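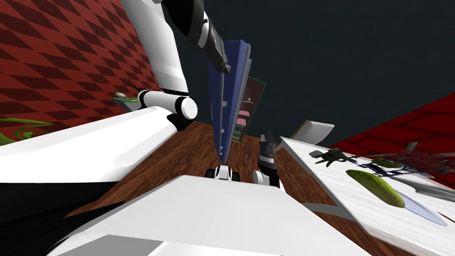
Posted by the Gurkwood Walker on Mar 12, 2024 | Filed under: Walks, Weekends | 4 comments

I finally did the whole Unness rail trail in one go! If you've been reading for a while you'll know I've been nibbling at this thing in pieces since September, a few miles here, a few miles there, always turning back at the same picnic shelter. Well, on Saturday I packed too many sandwiches, took the early bus out to Ceronbridge, and walked all 19 miles home to Gurkwood.

My feet are fine, thank you for asking. My left heel has an opinion.

The Ceronbridge end is the part I knew least, and I can't believe I put it off so long. You come down a set of steps behind the old freight office and you're right on the trail bed, with the river on one side and back gardens on the other. People have really gone to town on their gardens down there. One had a whole row of bathtubs planted with leeks (leeks in March, looking terrific), and another had a gate painted in bright orange stripes. I said good morning to three dogs and one very unfriendly goose.

After that it goes quiet. The line climbs so gently you hardly feel it, which makes sense when you remember it was built for heavy trains that didn't like hills any more than I do. By the time you notice you're up high you've already got the view, and what a view! The trees are still bare enough that you can see clear across the valley to the Unness water tower. Go now if you can, before the leaves come in. I'd been told summer was the time to do this walk and I don't agree at all.

The big event in the middle is the tunnel. It's not long, but it bends, so for a minute or so there's no light from either end. Bring a flashlight. I had the one on my phone and it did the job, but the floor is uneven on the left and there's a drip that gets everybody right on the back of the neck. I sang going through. It sounds wonderful in there, even if you sing like me.

Lunch was at the halfway bench, the one with the carved owl on the arm. Cheese and pickle, an apple, and a slab of the ginger cake I posted the recipe for last month (the version with the extra molasses, and yes, it travels very well wrapped in wax paper).

The second half is busier, with bikes mostly, and they were all really good about ringing their bells. I'd forgotten how much I like the cutting just past the Unness platform, where the rock walls are thick with ferns and moss and the air smells like a cellar. There are still bits of the old signal wire pulleys if you look low down on the north side. I found eleven last fall. On Saturday I found two new ones under the ivy and was happy about it for a good mile.

I'd planned to go straight home, but Phuthong was open when I came off the trail, all steamed up and glowing, so in I went, boots and all. If you do this walk, end it there. I had the noodle soup with the crispy shallots on top and then, because I'd walked 19 miles and could do what I liked, the coconut pancakes too.

A few practical things if you're thinking of going. The bus to Ceronbridge is the number 43, and it's slow but pretty. There's one water tap on the whole route, by the Unness platform, so fill up at home. Good socks matter more than good boots. And start early, I was on the trail by eight and it was getting dusky when I finished, though I do stop to look at everything.

Next up I want to try the canal path in the other direction. Has anyone done it lately? Is the footbridge open again? Let me know in the comments!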